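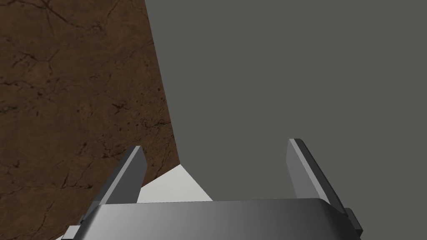 ## Strata approval for replacing a kitchen benchtop

**Dayana Quispe**

I own a unit in the Cunerwood complex and intend to replace the kitchen benchtop in February. The existing laminate is to be removed and a natural stone slab installed in the same position. The sink and taps will not be relocated. The managing agent has advised that by-law 109 applies to "works affecting common property" and has requested a completed form before any tradesperson attends. Is approval required for a like-for-like replacement, and who bears the cost if the wall behind the bench is damaged?

**Hernán Castaño**

The answer depends on the wording of your registered by-laws, a current copy of which should be obtained from the agent. Replacement of a benchtop within a lot is commonly treated as cosmetic or minor work. The position changes where the installer must fix into a boundary wall, alter plumbing or carry heavy material through shared areas.

You should lodge the form with the following:

- the installer's licence and insurance certificate
- a drawing showing the slab dimensions (mine was 1517 mm long)
- the proposed delivery time and lift booking 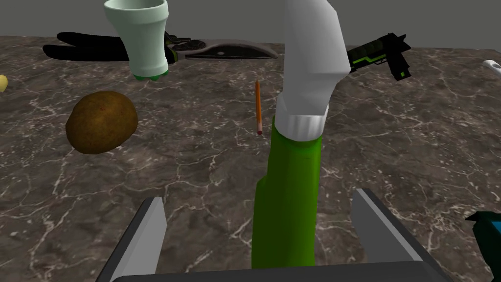
*Dark brown marble with white and pale grey veining, against a plain grey wall.*

Damage to a boundary wall caused by an owner's works is ordinarily recoverable from that owner. Written evidence of the wall's condition should be retained before demolition begins. If marble is selected, please note that it requires periodic sealing and is marked readily by lemon juice and vinegar.

**Belico**

Form was approved in 2 weeks at our building. Lift booking took longer. Check whether they want a bond.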